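20 January is how the log sheet has it; entered here as 20th January to match the binder.

Wood finish aging, batch 4, Pidgate oil against Zernstead varnish. Panels came out of the light cabinet at 2,000 hours. Same stock as the August set, planed and sanded to the same grit, one coat less on the oil side.

Color shift on the oiled panels is mostly toward red. Readings taken at three points per panel, averaged, black tile check before and after. The varnished panels moved less but the spread between points is wider. Suspect uneven film thickness near the ends, where the brush was lifted.

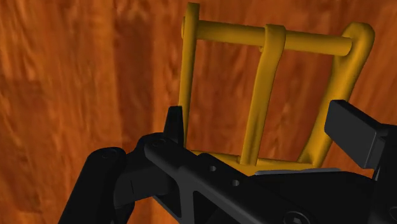 Gloss at 60 degrees dropped by almost 30 percent on the oil and barely at all on the varnish. Meter was recalibrated against the Okafor standard halfway through, so the first 2 panels need to be read again before the numbers go in the table.

Adhesion not done. Tape on the shelf is past date. New roll ordered through Gidari with the sanding discs.

Open points: earlywood takes up more oil and is darkening faster, so a single average hides it. Next round, read earlywood and latewood separately with the small aperture. Also need an uncoated control kept in the dark. The August one was stored on the window side and is no use as a reference.

Cabinet lamp hours reset to zero. Filter cleaned.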